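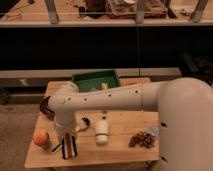 Teaching a robot by demonstration

Teaching by demonstration is the business of getting a robot to do a job by showing it the job, and it goes by more names than it needs. You'll see programming by demonstration, learning from demonstration, imitation learning and, in older manuals, plain "teach-in." I've written most of the robotics entries on this site, and this is the one I get the most mail about, so I've redone it from the top.

The basic idea is old. Paint-spraying arms in factories were led through their strokes by a skilled painter decades ago, and the machine played the strokes back exactly. What has changed is what happens after the showing. A playback robot repeats a recording. A learning robot is given many recordings, and from them it builds a policy – a rule that takes in what the cameras see and where the joints are, and puts out the next small movement.

Two ways of showing

The first way is by hand, and the textbook word is kinesthetic teaching. You take hold of the arm, the motors go slack enough to let you push it, and you walk it through the task. I love this method for the first ten minutes! You feel the weight of the thing and the spots where the elbow doesn't want to go. Then your shoulders start to hurt, and you notice that your own arms keep getting between the camera and the work, which is bad news if the robot is supposed to learn from the pictures.

The second way is by remote control, or teleoperation. The person stands back and steers with a joystick, a hand tracker, a VR controller or a second, smaller arm that the big one copies (usually called a leader arm, with the big one as the follower). The view stays clean. The price is that you lose most of your sense of touch, and people who are perfectly good at picking up a grape with their fingers turn out to be clumsy at it through a controller. I was terrible. My friend Zlatko Živković, who taught me on a leader arm we called Boron, made me practice on a sponge until I stopped squashing things into the table. 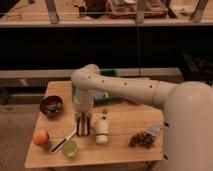
Getting better at it takes longer than people expect, and the improvement is mostly a matter of slowing down near the object and not fussing afterward. A demonstration with a lot of little hesitations in it teaches the hesitations too. I used to stop just above everything I picked up, a nervous habit, and the policy we trained on my sessions did exactly the same thing.

What gets recorded

One run through a task is called an episode or a demonstration. It normally holds the camera pictures, the joint positions, the state of the gripper and the commands the operator sent, all stamped with the time. Many groups add a line of plain text saying what the task was. The Jumelano set, which I helped put together, has 332 episodes in it, and 193 of those came from one very patient operator. We threw out 29 more where the clocks on the cameras and the arm had drifted apart. You can fix that afterward if you're stubborn, but I'm not.

Failed tries are a matter of taste. Some people delete them all. Others keep the ones where the operator slipped and recovered, so that the robot has seen a way back from trouble, and I'm firmly in that camp.

Setting the table
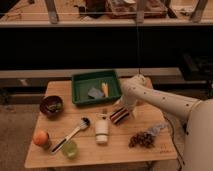 Variety matters as much as the number of episodes. If the cup always sits in the same spot, the robot may learn the spot and ignore the cup, and you won't find out until somebody nudges it. So things get moved between runs, and you want a mix of shapes and surfaces in reach. A see-through cup is a good one to include, and grapes in a clear plastic bag are harder still – shiny, floppy and difficult to get hold of without pinching the fruit. A brush lying at an angle makes the gripper turn to line up with the handle. A tray with raised sides asks for some height on the way in, which beginners forget.

The things you aren't using in a given task are called distractors. Leave them out and the finished policy can get very confused by an ordinary messy kitchen.

Where it goes wrong

The best-known weakness is drift, or compounding error. The robot makes a small mistake, lands somewhere the demonstrations never went, guesses badly and makes a bigger one. A common cure is to let the robot run while a person watches and takes over when it wanders, then add those corrections to the training data. At Wieser we did 9 rounds of this on a single pouring task.

Operators also disagree with each other. One goes left around the bowl and another goes right, and a simple policy may average the two and go straight through the middle. Newer methods cope with this much better, but I still ask everybody on a project to agree on a side before we start.

See also: Teleoperation; Leader arm; Gripper; Playback robot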